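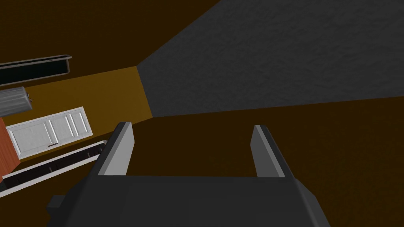 What Grarska is

Grarska is a computer program that lets you drive a robot arm that does not exist. The arm, the room and everything in the room are worked out by the computer and drawn on the screen. The program is made by Lammers and is sold to schools and to families. This page explains how it works, for readers aged nine and over.

A program like this is called a simulator. Pilots use simulators to practise flying. Grarska is used to practise moving a robot's gripper from one place to another and closing it at the right moment.

What a gripper is

A gripper is the robot's hand. The one in Grarska has a dark grey body and two flat fingers with pale inner faces. The fingers slide towards each other to close and away from each other to open. They do not bend, because they have no knuckles. When they are open there is a gap between them, and anything you want to pick up has to fit into that gap.

How you see the room

You look out from just behind the gripper. When the arm turns, your view turns with it. If the arm leans over, the walls and floor slope across the screen, and a white cabinet on a yellow wall can look as if it is sliding downhill. The room has not moved. Only the view has.

Most beginners find this hard. Alaric Ambrose, who wrote the lessons, suggests choosing one thing that is easy to spot, such as something white, and checking where it is after every move.

How the arm moves

The arm obeys six simple commands: forward, back, left, right, up and down. There are three more for turning, and two for the fingers, which are open and close. You can type the commands or use a game controller.

Each command is also saved in a list. The list is called a program. If you run the list again from the same starting place, the arm will make the same moves in the same order. If you start from a different place, it will still make the same moves, and it will probably miss.

What happens when it bumps into something

The computer checks whether the arm is touching a wall, the floor or a piece of furniture. If it is, the arm stops and a message appears. Nothing is damaged. You can go back one step – or all the way to the start – and try again.

What is in the pack

The home pack, called Flasport, has 96 short lessons for one learner. The school pack, called Vovbridge, has 115 lessons and a guide for the teacher. Both work on an ordinary laptop. Neither pack includes a real robot arm.

What it does not teach

A real arm has weight. Its joints wear out and its cables get in the way. Grarska leaves out the wear and the cables, so a program that works on the screen may need changing before it works on a real machine. Gerd Voß, who checks the program for Lammers, keeps a list of these differences, and it is printed at the back of the teacher's guide.

Words to know

Simulator: a program that copies how something behaves.
Gripper: the part of a robot that holds things.
Command: one instruction, such as "left" or "close".
Program: a list of commands in order.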